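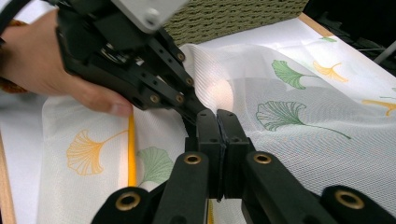 Questions from new operators, Pumix cloth recording

Who can record examples?
Everybody who finished the short training with Carla Hattar. You do not need to know programming.

How long is one session?
80 minutes, with a pause in the middle. Please do not skip the pause. Tired hands make jerky examples, and the model learns the jerks also.

Do I hold one gripper or two?
Two for all cloth tasks. One pinches a fold and keeps it, the other works on the cloth near it. For small hard objects one is enough.

Must the cloth lie flat before I start?
No. We want different starts — flat, folded, pushed to one side. Only keep it on the table.

Why do you use printed cloth?
We use plain cloth too. A print like the ginkgo leaves gives the cameras more points to follow when the fabric moves.

I lost the fold in the middle. Do I delete the example?
Keep it, if you picked the fold up again and finished. Mark it "recovered". If you stopped, mark it "failed". Fares Haddadin reviews both kinds.

How many examples for each cloth?
21, then change the cloth. From August it was 11, but this was too few for the thin fabrics.

Can I touch the cloth with my fingers?
Between examples, yes. During recording only the gripper tips should move it.

Where do I report a loose bolt?
Write it on the Gasik sheet and take another gripper.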